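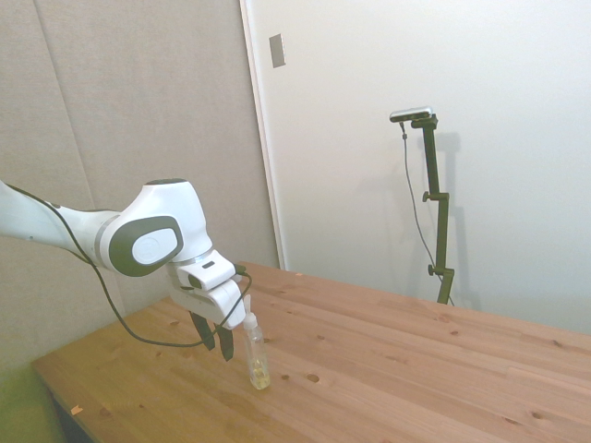

Ticket 4000 — Glue bottle on the bench, nozzle blocked

Opened: October 18, 2019
Site: Kirkport workshop, bench 2
Reported by: Abelardo Montecinos
Status: Closed

Problem as reported

Clear bottle with the white pointed cap will not dispense. There is still a little pale yellow wood glue at the bottom. Squeezing the bottle makes the sides go in but nothing comes out. Label is gone, but it was filled from the Gosel tub in the store cupboard. Tried a pin in the tip, no change.

First reply

Please don't push the pin any further. It tends to move the plug down into the cap, where it is harder to reach. Take the cap off over a paper towel and squeeze the bottle gently. If glue comes up to the neck, the bottle is fine and the trouble is in the cap. Let us know which.

Update from Abelardo

Glue comes up to the neck. It is thicker than it should be but still moves. Cap has a hard ring inside and the hole at the point is shut.

Steps given

1. Put the cap in a cup of warm water for 30 minutes. Cover the open bottle with a bit of plastic wrap while you wait.

2. Peel the ring out with a toothpick. It should come away in one or two pieces.

3. Push the toothpick through from the inside of the cap toward the point.

4. Run water through until it comes out in a straight line, then shake the cap dry. Water left in the nozzle thins the first few drops and they won't hold.

5. Stand the bottle on its cap for 8 minutes before you try it.

Update from Abelardo

Ring came out after the soak. The point needed a second soak — there was a plug the length of a grain of rice. Dispenses now, a bit slow. Tested on scrap and got an even bead.

Can I top it up from the tub?

Reply

Use up what is in there first, or throw it out. New glue on top of old thick glue will clog again. Wash the bottle, let it dry with the cap off, then refill halfway. The tub was opened in February, so stir it and check for lumps before you pour.

Please also write the contents and fill date on the bottle. The Sopacua oil at the Grukcombe site is kept in similar bottles and they get swapped.

Closing note

Old glue thrown out, bottle washed and refilled, marker label added. Spare cap ordered for bench 2. Closed by requester.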